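Live & Touring > Booking and money
Posted Sat 23 October by altosidecar

Door deal or flat fee for a first run of shows?

I play alto in a quintet called Fevard. We have a record coming out and want to do a short release tour in November, five nights, all within driving distance of each other. None of us has booked more than one show in a row before.

Four of the rooms are sorted. The fifth is Utero, where we have played twice as support but never under our own name. The bookings there go through Tirkex, and they have given us a choice: a flat $1000, or 80 percent of the door after the sound tech is paid. The room holds 100 for a seated show. We would be setting the ticket price with them and they have suggested something in the low twenties.

Our drummer wants the door. Our pianist wants the flat fee because we have a van to pay for either way. I don't have a strong view and I have to answer by the end of next week. There is no hotel included in either offer, though they will feed us.

Also, do people normally split the money night by night or put it all in one pot until the end? We have one member who can only do three of the five dates and a sub for the other two, so it gets messy.

Tags: door deals, guarantees, small venues, splitting fees
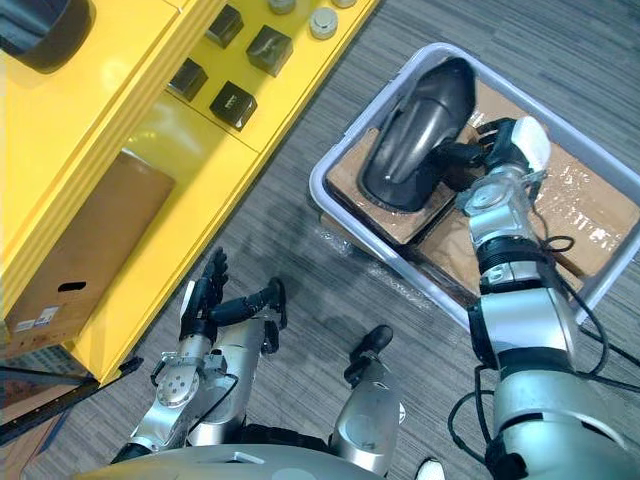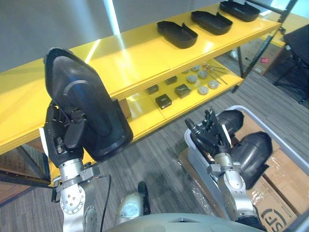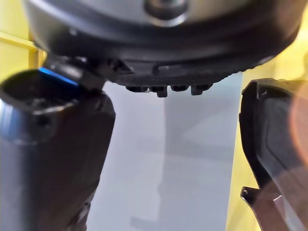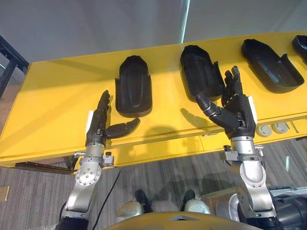

fretless_in_guelph
Regular contributor, Live & Touring

Take the flat fee. You are a first-time headliner in that room and it is one night out of five. A known number on one date makes it much easier to decide what you can spend on the others.

Do the sums on the door before you turn it down, though. Ask Tirkex what the sound tech costs, whether card fees come off the top, and how many guest list spots the house keeps. Those come out before your 80 percent. If the ticket is $22 and you sell 50, there is $1100 at the door before anyone has been paid, so your share is already under the flat fee. You would need to be well past the halfway mark on the room before the door deal starts to look better. If you had sold that many tickets there before as headliners I would say go for it. Support slots don't tell you much, as you can't know who came for whom.

The other thing you can do is ask for a guarantee versus percentage. That means you get the flat amount or the percentage, whichever is higher. They will probably offer a lower guarantee in return, and that can still be a fair trade. It is a normal thing to ask and they won't be offended. Put it in a short email and let them come back to you.

Whatever you agree, get these in writing before the posters go out:

– the amount and when it is paid (on the night, or by transfer after)
– who pays the sound tech
– what time you can load in, and where the van can go
– whether they take a cut of merch
– what happens if either side cancels

Merch matters more than you would think on a release tour. Some rooms take a percentage of record sales and some don't, and it is awkward to find out at the end of the night with the cash box open.

On the split: one pot. Pay the van, gas and any beds out of it first, then work out what is left and divide it by gigs played. Five players and five nights is 25 shares. Your part-time member gets three, the sub gets two, everyone else gets five. The exception is if you have promised the sub a set fee, in which case that comes out with the other costs and you divide by the remaining 23. Most subs prefer a set fee and I would offer one. They did not sign up to share the risk on your record.

Keep the record sales separate from the gig money. Whoever paid for the pressing gets paid back from that first. We mixed the two on our first tour and it took most of the winter to untangle.

tenordesk

Agree with most of that but I will put in a word for the door. If it is your home town or close to it, and you have family, students, old bandmates and so on who will come to a release show, filling a small room is not that hard. We took the flat fee for our last release, the place was packed, and we drove home with a good deal less than we could have had. So it depends where Utero sits in relation to where you all live, which you didn't say.

For the money side we use Pal on our phones. Everyone puts in what they spent as they go and it shows who owes what. It is fine for gas and groceries. It doesn't handle shares by gig very well so you will still want a spreadsheet for the final split.

Also budget for parking. We forgot it completely.

quietbrushes

Flat fee. Take the food too, and ask if it is a meal or a buyout, some places mean a bowl of chips.

altosidecar

Thanks, all useful. Utero is nearly three hours from most of us so the home crowd doesn't really apply. I have written to Tirkex to ask about the versus deal and the merch cut. The sub would like a set fee – I asked this morning.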